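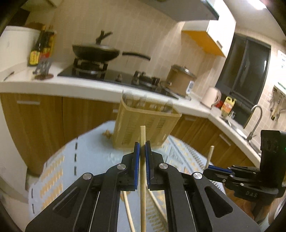
Discarded bamboo and timber cutlery makes up a growing share of food court waste at Cunwood, and our project measured how quickly it breaks down in a managed compost heap. Food scraps were left out of the trial so that mass loss could be tied to one material. Single chopsticks were the main test item, as a plain stick with a pale tan surface shows staining and fungal growth early. Forks and stirrers were treated as a secondary group.

2. Method

Samples were dried, weighed and buried in mesh bags at two depths. Florante Soriano prepared the bags and I kept the temperature log. Each bag held 40 g of material in 500 g of screened compost from the Tetteh site. Moisture was checked with a probe and corrected by hand watering.

3. Results

After 84 days the deep bags had kept 79 per cent of their starting mass. The shallow bags dried out twice and were left out of the analysis — a fault in our watering schedule. Colour change came well before any measurable loss.

4. Further work

Shredding before burial should be tested next, using the same bags.

Oluwaseun Babalola
Submitted Jun 10, 2019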